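Chains and long necklaces drive me nuts. Toss two in a drawer and by June you've got one big knot! What works for me is a plain bowl on the dresser, one chain per bowl, with the charm going in last so it sits on top where I can grab it.

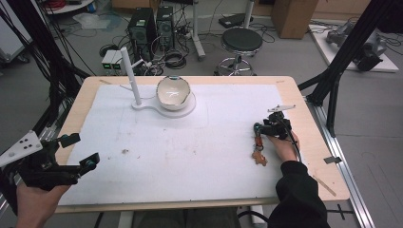
What do you do with a chain that's already knotted?
Lay it flat on a light-colored cloth, add a drop of baby oil, and loosen the knot with 2 pins. Pulling only makes it tighter.

I keep an old white sheet just for this (stains and all), so the little links show up and don't roll off the table. My friend Tsion swears by cornstarch instead of oil. I tried it once and was wiping up powder all evening, so I'm sticking with my oil.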